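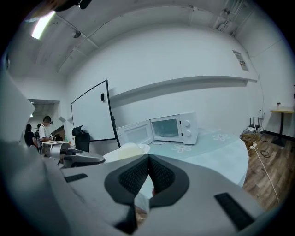

Take four of the day and the butter would not stay a block.

"It's soft," Shakuntala said. Not to anyone. To the plate.

"It's supposed to be soft. It's butter." Declan, from the other room, with his mouth full.

"It's supposed to be a block."

She squeezed the left grip, watched the jaws come together, let them go. Squeezed the right one. Fine, both fine. Wrists already sore and it wasn't even eleven. The sheet said microwave all week. Open door, plate in, close door, turn knob, wait, open door, plate out. Then again. Then again but slower, then again with the plate starting somewhere dumb. Zulton wanted 3,401 good ones by the end of December, and a good one was one where you didn't drop it, didn't stop to scratch, didn't say a bad word loud enough to make Ermelinda look up from her papers.

Nobody had told her the thing would learn the scratching too. She found that out her first week. They ran an early version and the arm went for the door and then, halfway, just for a second, drew back toward where a person's nose would be. Everybody laughed. She laughed. Then she went and stood in the stairwell for a while.

Because that was her. That was her allergies, in October.

"Ready?" Ermelinda called.

"Ready."

"Go when you go."

She went. Left jaws on the rim of the plate, right jaws under. Lift. The butter slid a half inch and she held her breath like that would help. Over the glass, over the flowers. In. Back out with the hands, slowly, don't catch the edge. Door.

The door was the hard part. You'd think the plate. But a door you've closed your whole life with a hip or an elbow or the back of your hand, and now it had to be done like someone was going to ask you why. She pushed with the closed tips. Click.

Knob. Missed it. Knob.

"Keep the miss," Ermelinda said. "They like a miss if you fix it."

"Since when?"

"Since Thursday. New note from Tyyne. She says it only knows how to do it right, so when it's wrong it just sort of stands there."

Shakuntala thought about that through the whole wait. Her mother was like that now. Not the same, obviously. But you'd find her in front of the stove with the kettle in her hand and the next part gone. And if you took her elbow, just touched it, she'd go on. Fill it, set it down, light it. Perfect. She only needed somebody to get her over the gap.

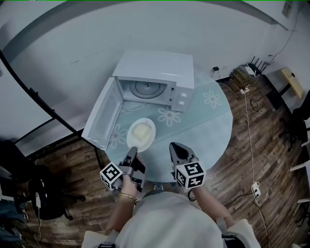

"You want lunch after this or after the next 21?" Declan again.

"After this."

"Ermelinda says after the next 21."

"Then why'd you ask?"

She did the next one wrong on purpose. Put the plate down short, too near the edge of the glass, so anyone could see it was going to be trouble. Stopped. Then reached, took the rim, drew it in toward the middle. Easy. Like it was nothing, like people do this all day long, which they do.

Nobody said anything so she did another. Got the door half closed and left it. Waited one breath. Came back and pushed it the rest of the way.

"What are you doing?" Ermelinda had put her pen down.

"Misses."

"That's not on the sheet."

"You said they like it."

"I said if it happens." But she was looking at her laptop, at the little row of takes coming in, and she didn't mark them red. She chewed the pen. "How many of those can you do?"

"How many you want?"

"I don't know. I'd have to ask Tyyne. A 100? Do ten and I'll ask."

So she did ten. Wrong knob, then the right one. Plate crooked, then straight. One where she honest to god forgot which part she was on - hands up over the table, jaws open, nothing in her head but the hum of the ceiling lights. It went on too long. She could feel Ermelinda waiting. She could feel the whole row of red ones and the trip back to the start.

Then she touched the rim of the plate, only touched it, and the rest of it came.

"Keep that one?" she said.

Ermelinda wrote somthing down.

"Yeah," she said. "That's a good one. Go when you go."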